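Search articles...

Category: Screenwriting / Opinion

14 comments · Share

Please stop writing the camera into your script

Every summer I read scripts for a small contest, and every summer I meet the same problem. The writer does not trust the reader. On page one we already have "close on," "we pan left," "smash cut to," and the character has not yet opened her mouth.

I understand where it comes from. When I began to write, I had learned from shooting scripts, because they were the only ones I could find. A shooting script is made for a crew. A first draft is made for a person who sits on a sofa and must decide if she wants to continue reading. 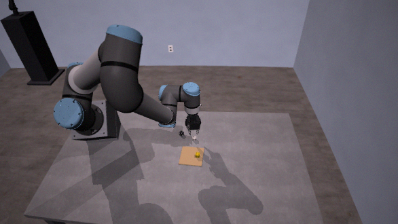 Leif Þórarinsdóttir

My own worst case was a feature called Magalhães. It had up to 1,000 camera directions, and I was proud of every one. A producer in Pasitz gave it back to me after 4 pages. She said she could see my camera very well, but she could not see my people. I was angry for a month. Then I took out all the directions, and I found that in many scenes there was nothing left. Two people were standing in a kitchen and the lens was doing the acting.

Some friends disagree with me. They say a director's eye is part of the story, and a thriller needs to control what we see. This is true, but the sentence itself can do it. If I write "A key turns in the lock," you already see the key, and very near. I did not need to say "close-up." A new paragraph works as a cut - the reader feels it without being told.

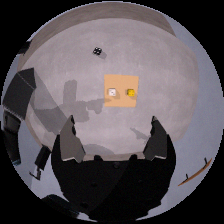
Nuddale, July

I do not ask for a total ban. In my last script, Proltmont, I kept 2 directions. One is a shot through a window where we must not hear the voices, and I could not find another way to write it. I tried for a whole evening.

What I ask is that you take one scene and remove every word which belongs to the camera. Read it aloud. If it became weak, please do not put the camera back yet. Look first at what the people want from each other, and whether they say it too early.

Comments (14)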